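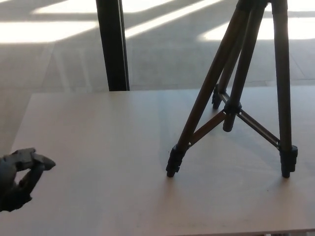 Tripod on a pale tabletop.

Illia
24/12/2021

1/ Notes on the new Trusen album, Tidov. 12 tracks, second full-length. I'm sticking to arrangement and mix here. Lyrics have been covered well by others.

2/ The kick is tuned low and kept short. Bass fills the space after it, mostly one sustained note per bar. On "Đàm" the bass drops out for the whole second verse and the vocal carries the pitch center alone.

3/ Vocals are close and nearly mono. Doubles come in only on the last word of a line. There's a cut at 200 Hz on the lead, or it sounds like one, and it leaves room for the electric piano.

4/ Sampling is lighter than on the debut. I hear 2 obvious loops, both pitched down, both with the vinyl noise left in. The rest sounds played.

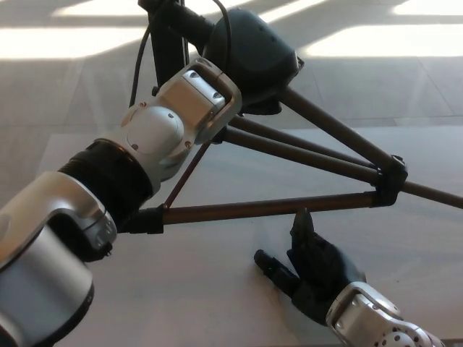

5/ Sequencing

Side A runs fast to slow. Side B starts with the single from August, in a different mix: hi-hats lower, longer intro, no fade. I prefer the single version.

6/ Weak spot is track 9. The hook repeats four times with no change in drums or harmony, and the snare has a harsh peak near 800 Hz that gets tiring on headphones.

7/ Mastering is loud but the transients survive. Vinyl pressing is 800 copies and I haven't heard it. Will add to the thread if the low end differs from the digital files.

Last updated: two replies merged into post 5
Contact | © Illia | Back to top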